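Trilton Village Hall Tearoom: people wanted, August opening

Posted 04/06/2000

We need people. Kitchen, counter, tables, washing up, a bit of baking. The tearoom opens again for the whole of August and at the moment the rota is mostly gaps. Some posts are paid, some are not, see below for which is which. Please read to the end before ringing, half the calls last year were about parking.

What it is

Tearoom at the side of the village hall, open mornings and afternoons through the month. Walkers mostly, plus the coach parties going up to Sivar gardens, plus whoever is stuck in Trilton waiting for the bus. Tea, coffee, cold cans, sandwiches, scones, two soups. No fried food, we haven't the extractor for it. Last August we served 1,107 cream teas and ran out of jam with four days to go. More jam ordered this time.

Money from the tearoom goes to the hall roof. The north side is done. South side still to do and the quote runs out in the autumn, so it matters that we open every day we said we would.
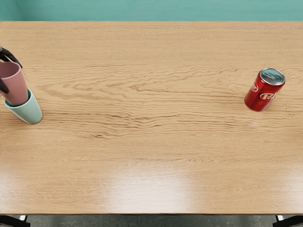
Counter staff, paid, 2 posts. You take the orders, work the till, pour the drinks and keep the cake end looking decent. Must be able to add up when the till sulks. Previous counter work is nice but we'd sooner have somebody cheerful who turns up. Used cups get stacked, two high like the pair on the table in the picture and no higher, then go through the hatch on a tray. Taller stacks topple on the way, ask anyone who was here for the Stustari walking club's visit. Wipe down between customers with the blue cloth, dry with the white. Shifts are morning (half eight to one) or afternoon (one to half five). Pay by the hour, weekly, in an envelope with a slip.

Kitchen assistant, paid, one post. Sandwiches, soup, salads, loading and unloading the dishwasher, keeping the fridge book. You will need a basic food hygiene certificate or be willing to sit the one day course in July, which we pay for. Must be all right with heat. The kitchen faces south and the window only opens at the top. Over 18s only for this one on account of the slicer.

Table clearers, unpaid but fed. Any age from 14, with a note from home if under 16. Good for anybody wanting something to put on a form for college. You get lunch, drinks, and a share of the tips jar, divided up at the end of each day between whoever was on. You don't get to pick your own tea towel.

Bakers, unpaid, ingredients refunded. Scones above all. Plain, fruit, cheese. Also tray bakes, lemon drizzle, anything that cuts square and survives a warm afternoon. No fresh cream inside cakes please. Label everything with what's in it, nuts especially, and the date you made it. Keep your receipts!! We can't refund from memory.
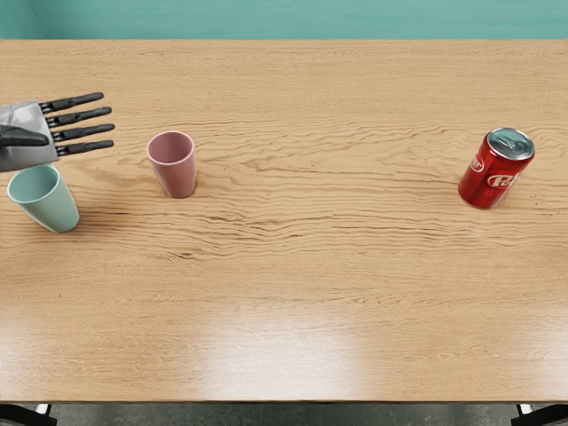
Washer up, paid, weekends only. The dishwasher copes in the week but not on a Saturday or Sunday. Gloves provided, bring your own if you have small hands. This job suits someone who likes the radio and being left alone.

Who we're after

Reliable people. If you say you're doing the second week then do the second week. We know about holidays and dentists and will work round them if told in advance. You should be able to stand for a few hours, carry a loaded tray (not for the washer up or bakers) and be polite to coach drivers, who get a free tea and know it.

English is fine, so is anything else. We had several visitors from our twin town last summer and could of done with somebody who spoke the language. If you have any French, German or Japanese say so on your letter. The Kawaguchi choir are with us for two nights in the middle of the month and will be having their breakfasts in the hall, so we want extra hands from seven on both those mornings. That's paid at the normal rate plus breakfast.

You don't need a car. The bus stops outside, first one gets in at ten past eight. If you do have a car use the field and not the lane. The lane is for the doctor.

What to wear

Dark trousers or skirt, plain top, flat shoes with a closed toe. Aprons are supplied and washed by us. Long hair tied back. One plain ring, no other jewellery in the kitchen. It's cold in the hall first thing even in summer so bring a cardigan you dont mind getting flour on.

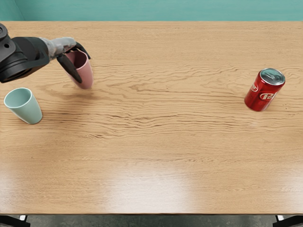
Training

One evening at the end of July, two hours, everybody must come, even if you did it last year. The till is new. So is the urn, and it has to be filled in a particular order or it trips the electrics for the whole building, including the playgroup. We'll also go over allergies, the first aid box, where the stopcock is and what to do if a coach turns up that hasn't booked (put both soups on, shut the hall door, ring the number by the phone).

Training evening is paid for the paid posts. Squash and biscuits for everybody.

How to apply

Write a short letter. Half a page will do. Put your name, phone number, which job or jobs, which weeks you can manage and which you definately can't. Give the name of one person who isn't related to you and would say you're all right. Drop it in the box in the hall porch, or hand it in at the post office in an envelope marked TEAROOM. No email at the hall yet.

Letters in by the end of the month please. We'll ring everyone, yes or no, the week after. Short chats for the paid posts, held in the tearoom, nothing frightening. Under 16s bring a parent along.

Bakers don't need to be interviewed but do bring something for us to try. Not a joke, we want to know how it cuts. 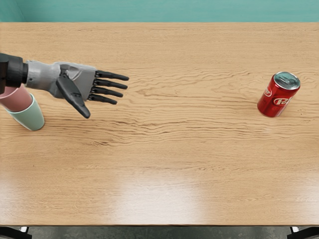 Tearoom vacancies, August. Letters to the box in the porch.

Other bits

If you can't spare a whole week, put yourself down for the reserve list. We ring reserves the evening before, sometimes the same morning. You can say no. Last year the reserves did more hours than some of the regulars.

We are also short of: cake tins with lids, a second bread knife, jam jars for flowers, tablecloths (any colour, ironed). Leave in the porch with your name underneath if you want it back.

Raffle is in aid of the roof as well, target 1,000 tickets, books from the post office. Prizes gratefully taken, but no more bath salts.

Posters for shop windows ready next week. If you've a window on the Sivar road we'd like to put one in it, just leave word at the post office.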